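Grukham Countertop Care Kit

Home > Kitchen > Surfaces > Care and Cleaning

Grukham Countertop Care Kit (Matte Surfaces)
Made by Lema in Bruldale
In stock, ships in the small box

We've carried a lot of countertop products at Drendley over the years, and most of them are made for shiny stone. You spray, you wipe, you get a gleam. That's great if you have polished granite. If you have one of the matte, pale counters that so many people have put in lately, a gleam is the last thing you want, and most sprays leave you with a streaky half-shine that shows up every evening when the light gets low.

The Grukham kit is for those counters. It cleans, it lifts the gray shadowy marks that pans leave behind, and it dries flat. I've had it under my own sink since September and I'm a little embarrassed by how much I like it. You wipe the counter down, you walk away, you come back, and it looks like itself again.

What's in the box

Daily wash concentrate, one 15 oz bottle
Scuff paste, one tub
Two flat-weave cloths (gray, so you can tell them from your dish towels)
One soft nylon pad
One empty spray bottle with a fill line
A folded card with mixing instructions

The concentrate goes a long way. One capful fills the spray bottle, and Lema says to expect 100 fills from a bottle. I haven't gotten anywhere near the bottom of mine so I can't confirm it, but I'm on my second spray head and the first bottle still feels full.

Where it came from

Musyoka Lema spent years installing counters before he ever sold a cleaner for them. He kept getting calls from customers a month or two after a job, all with the same complaint: the new counter looked tired already. He'd drive over and find there was nothing wrong with the surface at all. It had a film on it, layer over layer of dish soap and all-purpose spray, and the film was holding on to every bit of coffee and cooking oil that came near it.

So he started leaving a jar of his own mix behind when he finished a kitchen. Then people wanted refills, and then their sisters wanted some. The daily wash we sell is that same mix with a better cap. The paste came later and took a lot longer to get right — he told me the early batches worked beautifully and smelled like a tire shop.

Which counters it works on

Solid surface, matte or satin: yes, both the wash and the paste.
Laminate: yes to the wash. Go easy with the paste and skip the nylon pad.
Matte quartz: yes to both.
Honed marble and limestone: wash only, and try it in a corner first.
Concrete: depends on the sealer. Call us and we'll talk it through.
Butcher block: no. It wants oil, and this will strip it.
Polished anything: it won't hurt, but you're paying for something you don't need.

Pale counters are where you'll notice the most difference. Dark ones hide the film pretty well until you catch them from the side, and then you can't stop seeing it.
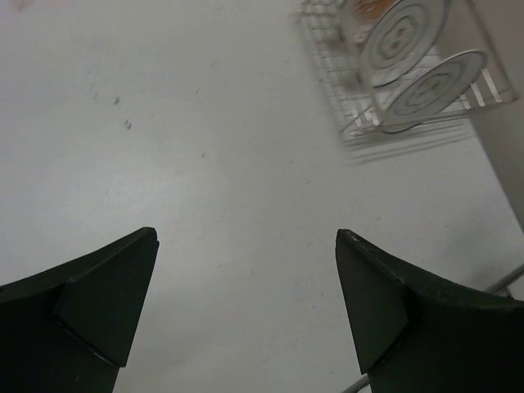

The first clean

Your first go with the kit is different from all the ones after it. You're taking off whatever has built up, and that can take two or three passes. Do it in the morning if you can. Daylight from a window will show you streaks that a ceiling light won't.

Clear the counter, or clear half of it and do the other half tomorrow. Mix the wash in warm water up to the line. Spray a section as wide as your arms, let it sit while you count to 15, and wipe with one of the cloths folded in quarters. Turn to a fresh side when the cloth starts to drag. Dragging means it's picking up film, so it's a good sign, but you don't want to push that film back down.

Rinse with plain water on the second cloth. Please don't skip this one! Half of the "it left streaks" emails I get are from people who went straight from washing to drying.

Now run your palm across it. A clean matte counter feels a bit chalky, almost like the back of a good playing card. If it feels slick, there's film left. Go again.

Using the paste

The paste is for marks the wash leaves alone: gray lines from pan bottoms, belt-buckle scuffs along the front edge, that ring beside the stove. Put a dab the size of a pea on a damp cloth and rub in small circles, a little wider than the mark itself. Light pressure is plenty. Wipe, rinse, look at it from the side.

It can't fill a scratch. If your fingernail catches in it, you have a real groove, and on a solid surface counter that's a job for somebody with a sander. What the paste can do is clean the dirt out of a shallow scratch so you stop noticing it, and I've been surprised by how often that's enough.

Around the sink

The area by the sink gets the hardest life of any part of the kitchen. If your tap water is hard you'll get a chalky outline wherever a rack or a soap bottle stands, and the longer it stays the more it wants to stay. Lift things up and wipe under them when you think of it. Once a week is fine. Once a month is what I manage.

For an outline that's already there, lay a cloth soaked in the mixed wash right over it, go make a phone call, and then wipe. Older ones may need the paste afterward. Check the feet of your dish rack too, especially on a coated wire one, because a worn foot can leave rust, and rust is much harder to shift than chalk. Replacement feet cost next to nothing at any hardware store.

A few things to know before you order

The daily wash has a faint smell, a bit like cut cucumber. It's gone in a few minutes. The paste has almost none.

Don't mix the wash with vinegar or bleach. You'd lose all the cleaning power from the vinegar, and bleach has no business being mixed with other cleaners anyway.

It isn't a disinfectant and Lema doesn't claim it is. After raw chicken, use what you normally use, then rinse.

The cloths can go in the washing machine. No fabric softener, or they'll smear.

Keep the paste lid on tight. If it dries out, stir in a few drops of water and give it an hour.

Specs

Wash concentrate: 15 fl oz
Paste: 212 g tub
Cloths: two, machine washable
Spray bottle: 1000 ml, trigger head replaceable
Item number: GR-212
Refills: wash and paste sold separately, cloths in packs of four

From customers

"I have a white-gray counter that I'd more or less given up on. Three passes with the wash and I called my husband in to look. He said it looked the same as the day it went in, and he never notices anything." — Drendley customer, Bruldale

"Works well. Wish the tub was bigger. The cap on the wash is fussy with wet hands." — Calum MacKinnon

"We rent, and I used the paste on some marks that were there before us. Most of them came off. The one by the stove is still there but lighter." — Drendley customer

Calum's right about the cap, by the way. I passed it on and a new one is in the works. If you order now you'll get the old style, and we'll drop a new cap in with your first refill if you ask.

Shipping and returns

The kit ships from our Bruldale store, packed upright. Orders in before 2 p.m. usually leave the same day. If it doesn't suit your counter, send back what's left and we'll refund the kit, opened or not. Tell us what kind of surface you have when you write, since it helps us keep the list up on this page accurate.

Goes well with

Grukham Flat-Weave Cloths, four-pack
Grukham Scuff Paste refill
Lema Sink Edge Brush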